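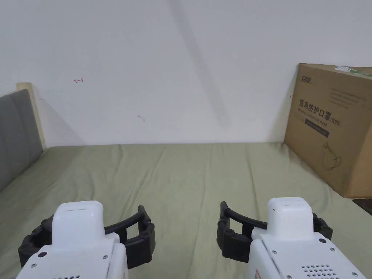

3.2. Ropa de cama y condiciones del dormitorio

El cuestionario de la segunda fase se diseñó para recoger las condiciones materiales en las que duermen los participantes, un aspecto que los diarios de sueño suelen dejar fuera. Se incluyeron 286 hogares de dos localidades, Naltetside y Ravov, visitados a partir de enero. En cada hogar respondió una sola persona adulta, que describió su propia cama y no la del resto de convivientes.

Las preguntas se agruparon en 6 bloques: tipo de colchón, antigüedad del colchón, tejido de las sábanas, frecuencia de cambio, ropa de abrigo y ventilación del cuarto. El color de la sábana bajera se anotó como dato auxiliar, con una carta de tonos impresa. La figura 1 muestra una cama con sábana de color verde salvia, tono que en la carta figura dentro del grupo de verdes apagados. El color no se utilizó en ningún modelo posterior y se conserva únicamente para el control de las fichas.

La composición del tejido se tomó de la etiqueta siempre que fue legible. En las sábanas muy lavadas la etiqueta suele estar borrada o cortada, y en esos casos se aceptó la respuesta del participante con el código «declarado». Los valores declarados y los leídos se analizaron por separado. Quienes respondían de memoria tendían a decir algodón cuando la compra se había hecho en tienda física, y dudaban más si el juego procedía de un regalo o de la casa de un familiar.

La frecuencia de cambio se preguntó de dos maneras. Primero se pidió un intervalo habitual en días; después, la fecha del último cambio. Ambas respuestas coincidieron peor de lo previsto, sobre todo en los hogares sin secadora, donde el cambio depende del tiempo y se retrasa en las semanas de lluvia. Para el análisis se empleó la segunda respuesta – la primera parece recoger más bien una intención.

La escala Allum de confort térmico se aplicó sin modificaciones. Consta de 13 ítems y se rellena por la mañana, antes de ventilar la habitación. En Ravov hubo que repetir parte de las entregas por un error de paginación en el cuadernillo, ya corregido en la versión que se distribuyó después. Las respuestas afectadas se excluyeron.

Los datos se introdujeron en el gestor Oda con doble grabación. Las discrepancias entre grabadores se resolvieron volviendo a la ficha en papel. Cuando la ficha tampoco permitía decidir, el campo se dejó vacío y no se imputó ningún valor. El tratamiento de los campos vacíos en el modelo de regresión se detalla en el apartado 3.4.

Figura 1. Cama con sábana verde salvia.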